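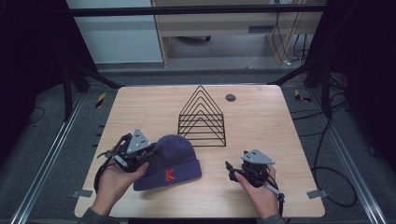 The knit beanie with the red "K" on its cuff, beside the wire rack.

Readers of this blog will recall that the winter accessories at the Grastomcombe house were last reviewed in November, when the hall cupboard could no longer be closed. I undertook at that time to report on the hats separately. The present entry fulfills that undertaking.

The beanie is a dark navy-purple with a fine ribbed knit and a wide turned-up cuff. The letter is embroidered toward one side of the cuff, and I have adopted the practice of storing the hat with the letter facing outward. It was purchased from Baumgartner, a small shop near the station, and it is the only item in the household that bears an initial. Requests to lend it have been declined.

Storage has been the principal difficulty. Knitwear of this kind should not be hung from a hook, as the crown stretches to a point and does not fully recover. It was formerly kept in a drawer with the scarves, where the cuff was flattened under their weight and had to be turned up again each morning. The black wire rack, with its row of peaked frames going down in size, came from the kitchen. I had considered it for the hats – one to each gap, folded once – and I remain undecided. A thick cuff takes up a good deal of space, and thin wire may leave a line in the knit if a hat is left in place for the whole summer.

A cedar box from Wikby was also considered. It measures 800 millimeters in length, and the shelf intended for it measures 803, which leaves no reasonable allowance for lifting it out. The box has been reassigned to the gloves and now stands on the floor.

With respect to washing, the following procedure is in effect. The hat is washed by hand in cool water with a small amount of Malo wool soap, pressed in a towel without wringing, and laid flat for 2 days with the cuff unfolded. The cuff is turned up only once the hat is dry. The embroidery should not be ironed.

The scarves will be addressed in a later entry. There are more of them than I had previously stated.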